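Residency Diary, Henmont House
Entry for June, second half

The reading room opened at its usual hour and the morning was given over to the condition survey of the Makach papers, which had been delayed since spring by the repairs to the north stair. The survey is now complete as far as the fourth shelf. The remaining shelves hold the oversize ledgers and will be taken up when the long trestles have come back from the town hall.

The general state of the papers is better than the accession notes led this office to expect. The letters are on a good rag stock and have kept their color. The account books are less fortunate. Two of them have lost their back boards, and in one the sewing has given way from the middle of the volume to the end, so that the leaves must be lifted out singly and laid face down in order. A slip has been placed in each to warn readers that the book is not to be opened flat. The slips used last year were found to be acidic and have all been replaced.

It was noted that the finding aid lists 44 folders, while the boxes themselves are numbered in a way that does not agree with it. The person who wrote the first list seems to have counted the printed circulars as one folder and the person who boxed them as several. The list will be left as it stands until the end of the residency, with a note at the front, as outside readers have already cited folder numbers in print and a change at this stage would do more harm than the error does.

The afternoon was spent on the household correspondence, which is the part of the collection this residency was granted to study. The Makach mill is well known in the county for its flour and for the lawsuit over the millrace. The domestic side of the establishment has had little attention. The letters show a house that took its laundry and mending very seriously. Linens were sent down the river to Kaltier twice a year, apparently for bleaching, and the carriage of them is recorded with the same care as the carriage of grain. One letter complains that a sheet has come back belonging to another family. The reply, which survives, denies it at length. A second complaint follows in the next season about the same sheet.

There is also a run of short notes on the dyeing of cloth at home. The hand is different from that of the letters and the spelling is uncertain, but the instructions are clear and were plainly written by a person who had done the work. Blue is mentioned far more often than any other color. The writer advises against dyeing in damp weather and against letting the vat stand near the kitchen door. She, or he, also records a failure, a whole length of cloth that came out streaked and was cut up for aprons. Transcription of these notes has reached the fifth leaf. Several words remain unread and have been marked with a query in the typescript.

A word should be entered here on the matter of the Agudelo gift. The family has now confirmed in writing that the second trunk may be opened and its contents listed, on the condition that the photographs are not copied until the family has seen them. This office has accepted the condition. The trunk was brought up from the lower store at four o'clock and left closed overnight so that it might settle to the temperature of the room. It is heavier than the first and the lid does not sit true. The key supplied does not fit, though the hasp is loose on its rivets and may not need one.

Weather close, with thunder toward evening. The humidity in the lower store rose during the storm and the second dehumidifier was switched on. The reading was back within the permitted band before the building was locked. The window in the passage still admits water at the lower corner when the wind is from the west, and the towel on the sill was changed. A further request has been entered in the works book -- the third on this subject.

Next day. The Agudelo trunk was opened at ten in the morning. The contents are chiefly textiles, with a layer of newspapers at the bottom and a flat tin between them. The tin holds receipts and a few pressed flowers. The newspapers are brittle and will need to be dealt with by a paper conservator before anyone attempts to read them. The textiles are in fair order. There is some moth damage to a woolen shawl, old and with no sign of live infestation, and it has nevertheless been bagged and set apart for the freezer. Several pillow covers carry a laundry mark in red thread that may be the Kaltier mark named in the letters. If the two can be matched it would be the first object in the house that can be tied to that trade. Drawings of the mark were made at full size, and inquiry will be sent to the Kaltier historical society, whose office is open only in the forenoon.

The rule regarding gloves was raised again by a visiting reader. The practice of this house is clean, dry hands for paper and nitrile gloves for photographs and metal. Cotton gloves are no longer issued. The reader was content with this once it had been explained, and asked that it be posted at the desk, where it had in fact been posted until the noticeboard was taken down for painting. The notice has been put back on a temporary stand.

Progress on the written report is slower than the schedule allows. The opening chapter, on the mill and its tenants, is in draft. The chapter on the household is in outline only and depends on the dyeing notes. It is proposed to set aside the planned section on kitchen accounts, for which the sources are thin, and to give the space to laundry and cloth. The terms of the residency permit a change of this kind if it is recorded in the diary before the midpoint, and this entry may be taken as that record.

The evening talk was held in the dining room at seven. Attendance was fair for the time of year. The subject was the management of washing in a large country house before piped water, and the questions ran on well past the hour. One member of the audience described a copper still standing in an outhouse on her own property, with its fire door and flue in place, and has offered to let it be measured. Another asked how much soap such a house would have used, and could not be given an answer. The Makach accounts enter soap together with candles under a single heading, and no means has yet been found of separating them. The question is a good one and has been carried to the list of open matters.

Also carried to that list: the unread words in the dyeing notes, the reply from Kaltier, the works request for the passage window, and the return of the trestles. The loan of the map case to Henmont library falls due at the end of the month and the agreement should be renewed or the case sent for. The staff kettle has been replaced.

The lower store was checked last thing and found in order. The Agudelo trunk has been left with its lid propped on blocks of foam, and the textiles are laid out on tissue in the side room with the blinds down. Listing resumes at nine.
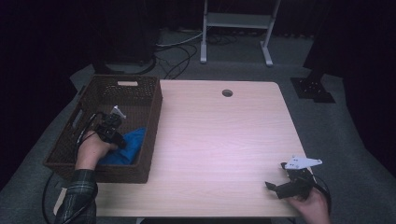 Blue cloth in a brown woven basket, on the table.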